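Build the Slow Arm First

December 29, 2023

Every January the workshop in Etalville fills up with people who want to build a robot arm, and every January I give the same speech to anybody who stands still long enough. Build a slow one! Make it weak, make it a bit ugly, bolt it to something heavy, and run it every evening for a month before you let yourself think about speed.

I came to this the hard way. My first arm, which I called Clernell for reasons that made sense at the time, was built for speed. I had watched far too many videos and I wanted that snap when the joint hits its target. I bought the biggest motors I could afford, printed the links in one long weekend, and spent the rest of the winter chasing a wobble in the shoulder. I changed the belts. I changed the belt tension. I rewrote the motion code twice, the second time on a train. The wobble was in the mount the whole time. Leif Solheim leaned on the base with one hand, felt it rock, and went off to get his coffee. I wanted to throw the thing in the canal.

Vellau, my second arm, moves at a crawl, and I love it beyond all sense. A full sweep from one side to the other takes 7 seconds. You can watch a cable start to snag and reach the stop button while there is still slack in it. You can hear which bearing is complaining. When the elbow was printed a hair out of square I saw it in the first hour - the hand drifted off the line I had drawn on the tabletop in pencil - and I had the new part on the printer before dinner. On the fast arm that same mistake would have been one more shake in a machine that already shook everywhere.

There is a fair case against me, and Efe Lawal makes it better than anyone. She says slow arms teach you slow-arm habits. You never learn what momentum does to a joint, you get away with lazy code, and then you move up and have to learn half of it over again. She is right about the lazy code. Mine was awful. But she also had years of machine shop work behind her when she built her first one, and she knew what a stiff mount felt like before she ever powered up a motor. Most of us come in from software, or from school, or from nowhere in particular, and our hands need the extra time.

Money comes into it as well. I kept the receipts for Vellau and they add up to $648, with $144 of that going to motors. The fast arm cost more than that before it ever moved, and I burned out two drivers on it in one night. I'd rather see a beginner spend the difference on decent fasteners, a good power supply with a proper fuse, and a slab of metal to bolt everything down to. Forty dollars of scrap plate did more for my accuracy than any line of code I have written.
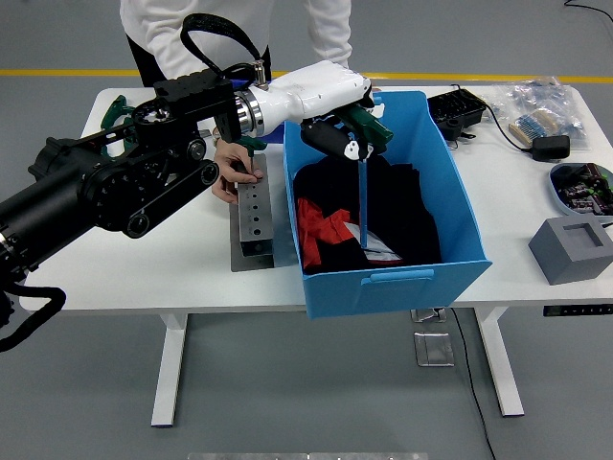

How long should you run a first arm slowly before turning up the speed?

A month of regular evenings is what I tell people, or until you can go 40 runs in a row without touching a screw. If something works loose on run 39, tighten it and start the count over.

Gunvor Engebretsen thinks that rule is too strict, and she has a newer arm than mine, so take your pick. I still like it, mostly for the evenings themselves. You start a run, you listen, you fix one small thing, you start it again, and somewhere in there you stop being scared of the machine you built. I'm adding a second wrist joint to Vellau next month and it will be even slower, at least until I sort out where the cables go.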